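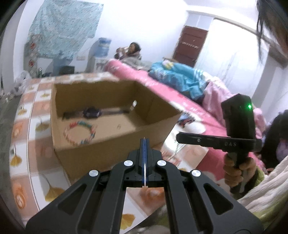

My sister maintains that a cardboard box is a decision you've put off, with walls. She said it over the phone at 11 at night, after I'd mentioned I was keeping another one, and then she asked how many I had now and I changed the subject to the weather in Plestthorpe.

In my defense, I have tried the alternatives. The Lema cube shelf came with 73 pieces of hardware and a diagram, and it leans. The Ulero drawer set was so handsome that I kept putting things in it and forgetting I owned them, which is how I bought the same tape measure twice. A box with the flaps off never pulls that on you. You look down into it and there are the clothespins, red and blue and green and yellow, clipped in their ring like they're waiting for a bus.

The clothespins are my current problem. They've lived in the kitchen, under the sink, and for one bad month in the coat closet, and every time I do laundry I walk the whole apartment. Putting them in a box with one other long tool is not a system, I know. A system would have a label. I own a label maker (Boltus, a gift, the kind of gift that comes with a look) and it's in a box somewhere.
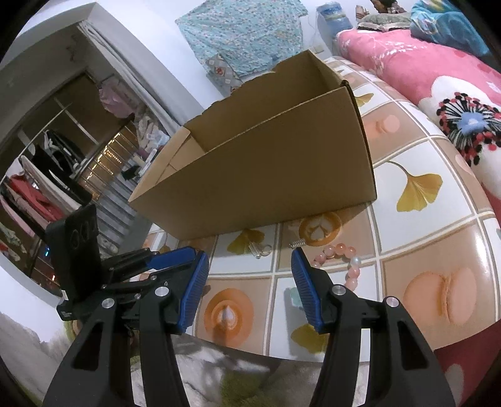
What I've settled on for now is one box per trouble. Laundry things get a box. Small stuff that turns up on tables gets a box, and once it's full I have to go through it before I'm allowed another. I made that rule in December and have broken it only when it was inconvenient.

Flaps are the other debate. I used to fold them out and leave them, for character, and they catch every sleeve that goes past. Cutting them off is better, but then nothing stacks, and you end up with boxes on the floor at exactly shin height.

My sister is visiting next month. I'm told she's bringing baskets.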